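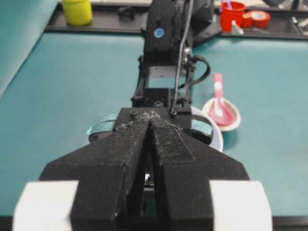

What has the grant paid for so far? Two arms, their grippers and the bench fittings, at a total of 1360 pounds.

The Flilterville shared workshop finished wiring both arms in November. Each has 6 joints. Homing is reliable; the wrist cable still needs a better clip — the present one slips.

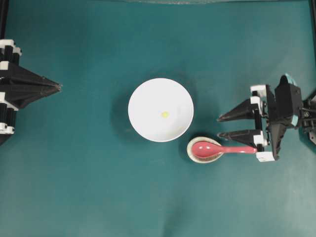
Bench layout: bowl, saucer and pink spoon between the two grippers.

Spoon handling remains the main task. Grip force is set by hand, and the replacement finger pads ordered from Clorkenport have not been fitted. The control software needs

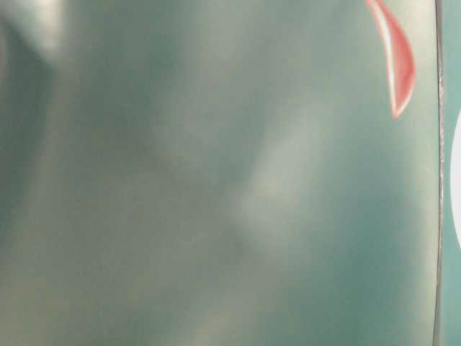
a proper stop routine before we run longer sessions. We expect this to take 8 weeks. No further money is requested for this stage.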